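Stanedia folding floor

The Stanedia folding floor is a garment-handling workplace in Wondmont, where people teach machines to handle clothing by doing the work themselves with hand-held grippers. It was set up under Brisa Meléndez, a former laundry supervisor, and has a staff of 18. Its methods are often cited in discussions of how automation changes manual jobs, and they make a fascinating study!

Background

Cloth has long been one of the great holdouts of automation. A box keeps its shape when lifted; a shirt takes a new one every time. The Jaramillo laundry, the floor's parent business, ran automatic washers and dryers for years while every piece was still folded by hand.

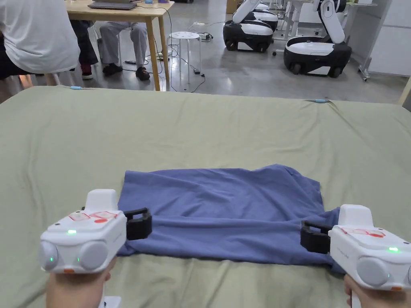

Meléndez argued that experienced folders already knew what the machines lacked, and that the quickest way to pass it on was to let them fold through a gripper. New staff start with flat pieces and move on to sleeves, waistbands and the dreaded fitted sheet. A full training set for one garment type, known locally as a Zondesau set, runs to 2000 folds.

Changes to the work

Folders on the floor describe a job that is slower and much more talkative than the old one. A gripper has two jaws where a hand has five fingers, so habits built over years have to be taken apart and rebuilt (a surprisingly enjoyable puzzle, by most accounts). 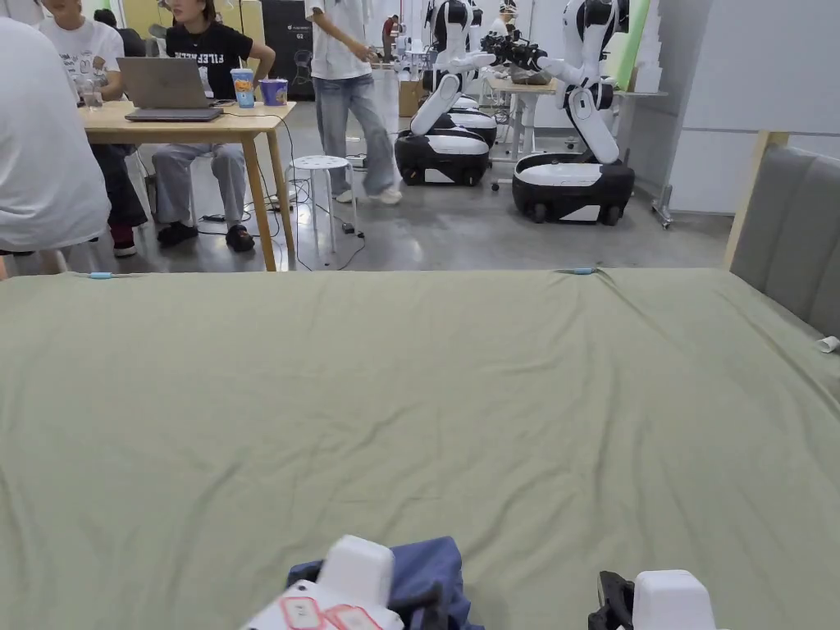 Green-covered folding table, with dual-arm mobile robots in the background.

Pay moved from a piece rate to an hourly rate, and shifts at the table are limited to 2 hours at a stretch. Two new roles also appeared: the reviewer, who goes through recorded folds and marks the clumsy ones, and the table lead, who decides which garments come next. Both are filled from among the folders. The first complete set, finished in July, had 839 folds sent back for repeating.

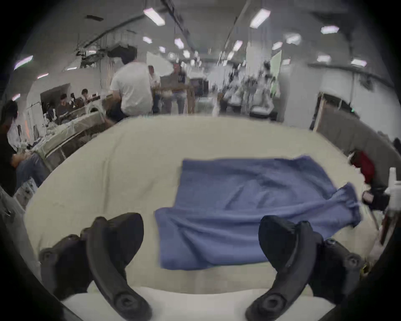
Trousers remain the favorite subject of argument. One group of folders starts at the waistband, the other at the hems, and the floor keeps both methods in its sets.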